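January 4, 2024

My arms are so tired I can hardly hold this pen! Second day back after the break and Korkor Frimpong had me on the headset right from the start, no easing in, no "how was your vacation." I said I'd keep up this diary in the new year so I'm keeping it up, even if the handwriting is a disgrace.

So, the job for now is cloth. In September it was all cups and spoons and I got pretty good at it (smug, even), and cloth has taken me right back down to the bottom of the class. A cup stays cup-shaped. You close your hand and there it is. Cloth goes wherever it feels like, and with the headset on I'm doing everything by eye, with nothing at all coming back through my fingers. I keep squeezing my own hands too hard, as if that would help, and then the robot squeezes too hard along with me.

Korkor's big thing is that every demonstration should be one I'd be happy for it to copy. If I dither, it learns dithering. If I go poking around with a thumb looking for an edge, well, it learns that as well. She told me to bring the hand in open, thumb up and well clear of the fingers, and not to start closing until I'm sure where everything is. I tend to bring my thumb over early, always have, probably from years of grabbing the subway pole.
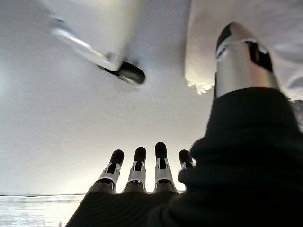

I spent most of the morning on that one habit. Open, reach, wait, close. Open, reach, wait, close. I was muttering it out loud and forgot the headset has a microphone, so it's all in the recordings, along with me humming and one very bad word. Korkor says the sound gets thrown away. I hope she's right!

We did have a disagreement before lunch. She's come back from her visit to Mimholm very keen on the way they do it there, where someone stands next to the robot and moves its arms around by hand. I've tried it that way on the old Korletey arm and I can see the appeal, you feel the weight of the thing and you don't get the queasy headset feeling. But with both arms going at once you'd need two people, and they'd have to agree with each other. Imagine folding a fitted sheet with your brother-in-law. She laughed, but she wrote it down, so I may have talked us into trying it.

After lunch (leftover rice, too much pepper, my own fault) we went on to the two-handed part, and that's where it got good. I was set up facing the gray armchair with the bed off to my right, and the point was to hold the bundle between both hands, one each side, and bring it up. My left hand wants to be the boss. It pushes and the right hand just sort of puts up with it. Korkor had me think of carrying a cake box, pressing in evenly and keeping the elbows quiet, and that did something for me that all the talk of wrist angles never has. I even forgot to be nervous about the fluffy edge, which I'd been dreading, all those loose tufts.

She has named the whole cloth set Skokurora, by the way. I asked what it means and she said it was available.

By the end I'd been in the headset for nearly two hours without a proper break, which is against the rules, and I walked into the door on my way to the bathroom. Tea, a cookie, and then one more round, and I'm glad I did it, as my hands had finally stopped arguing.

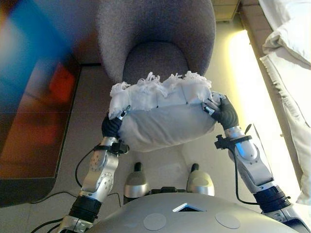 For tomorrow

Take the shorter gloves, the long ones bunch up under the wrist straps and drive me nuts.

Ask Korkor whether the dithery ones from first thing can be thrown out. I know which they are, I'll sit with her and go through them.

Start with the left hand slow on purpose and see if the right one wakes up.

Call Flillby about the headset cushion. It's leaving a line across my forehead that was still there at dinner, and Mom asked if I'd been swimming.

Bed now. I've got the heating pad on my shoulders and I'm not moving it for anyone.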